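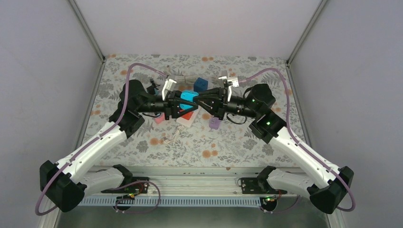 Colored blocks and a rope-like toy on the floral tabletop at the Binavmont test room.

Petersen to publish revised tabletop set for sorting and stacking trials

Binavmont, July 6, 2025 – The Petersen workshop has released the second revision of its tabletop object set, a collection of small blocks and soft items used for sorting, stacking and hand-over exercises. The revision replaces the set issued in December and will be the only version supplied from the Binavmont site.

The full set contains 44 pieces. Most are plain blocks in single colors, chosen so that neighboring shades can be told apart under ordinary ceiling light. The colors cover red, pink, lavender, dark blue and a bright turquoise, with several further shades packed in the second tray. The remaining pieces are soft or flexible items, among them knotted and braided toys. These were added after users of the first set asked for objects that do not hold a fixed shape.

Sizes have been brought into line across the set. In the December version the blocks came from two suppliers and differed slightly in edge length, which made stacks lean after the third or fourth layer. All blocks in the new version are cut on one machine and checked against a single gauge. Edges are lightly rounded. The finish is matte on all faces, as the earlier gloss coat showed bright spots under overhead lamps.

Work surfaces are covered in a separate section of the release notes. The workshop recommends that exercises be repeated on at least one patterned covering, such as a floral print, in addition to a plain one. A busy pattern makes small pieces harder to pick out and gives a better idea of how a sorting routine will hold up on an ordinary household table. Coverings should be pulled flat and fixed at the corners before pieces are laid out. Loose cloth shifts when a block is dragged and changes the starting layout for the next run.

The notes list eight standard layouts. The simplest places one block at the center of the table with nothing near it. The more crowded layouts put several blocks close together with a flexible item lying beside or against them, and ask for a single block to be lifted without moving its neighbors. Two layouts deal with passing a block from one side of the table to the other.

During preparation of the release, 1061 runs were logged on the standard layouts. Flexible items accounted for most of the resets – a knot or loose end would catch on a block and pull it out of position. The layouts that include them have been spaced a little wider as a result, and the notes now give a minimum gap for each.

Feveck will handle packing and shipping. The first production lot is limited to up to 2000 sets, supplied in two stacking trays with a printed layout card. Replacement blocks can be ordered singly by color. Replacement soft items are sold only as a group.

Owners of the December set can exchange it through Feveck. Older blocks should not be mixed with the new ones – the difference in edge length is small but enough to affect the stacking layouts.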